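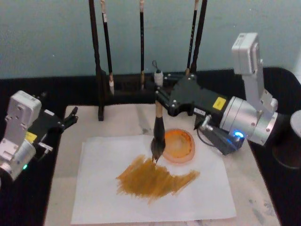 How can I flatten a painting on paper before I frame it?

Felicja Kozłowski

Good evening to all. I have painted a landscape with a lot of brown and ochre, mostly fields after harvest, and I would like to frame it as a present for my mother in December. The paper is from a Darkard pad. I did not tape it or stretch it before painting. Now the corners go up and the middle has waves like a small sea.

I put it under a heavy dictionary for one night. In the morning it looked better, but by evening the waves came back. A colleague told me to iron it, but I am afraid to burn the paint or make it shiny. The frame I bought has a glass and a thin cardboard back, nothing more. I also do not know if I should glue the painting to a board so it stays flat forever.

I use watercolor, no acrylic, and there is no varnish on it. I will be thankful for every advice, also if the advice is to paint it again.

Marianna Krajewska

Dear Felicja, please do not glue it. If the glue makes bubbles, you cannot take the painting off without damage, and a framer later will be unhappy with you.

One night is too short. The paper has to take a little moisture and then dry slowly under weight. I do it in this way:

Lay the painting face down on a clean sheet of white paper, on a table that is really flat. Check the sheet for crumbs first. I once pressed a grain of rice into a sky and it is still there.

Take a clean sponge, squeeze it out very well, and wipe the back of the painting from the middle to the sides. The back should feel cool and not wet. Stay away from places where you scrubbed the paint a lot, there the paper is weaker and water can go through to the front.

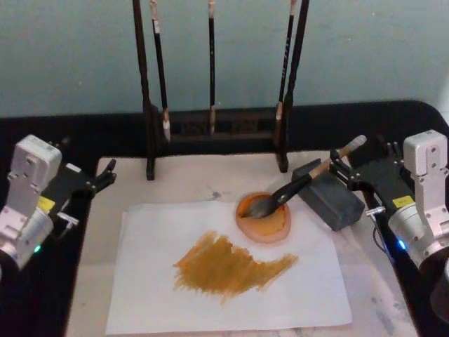

Then put a dry sheet of blotting paper on the back, and on top of this a board bigger than the painting. A shelf from a bookcase is good. Spread the weight over the whole board. I use two boxes of printer paper, and a dictionary alone is usually too small for it, the edges stay free and they curl again.

After 20 minutes change the blotting paper for a fresh one, and change it again before you go to bed. Leave everything for two full days. I know it is hard not to look.

For the frame, ask for a mat, so that the painting does not touch the glass. Fix it only on the upper edge with two small hinges of paper tape. The paper moves a little with the weather, and if you tape all four sides it will make waves again in the first damp month. I buy my tape at Kondetti, but any acid-free tape is fine.

Shehu

I iron mine all the time. Lowest heat, no steam, cotton cloth between, only from the back. Some 570 paintings and not one burned. Try on a scrap first.

Zosgate

Buy a block glued on the edges next time and you will not have this problem. Thicker paper also.

Felicja Kozłowski

Thank you very much, Marianna, it is under the shelf now. I will ask about the mat in the frame shop. Shehu, I am not so brave, but I will try your iron on an old sketch.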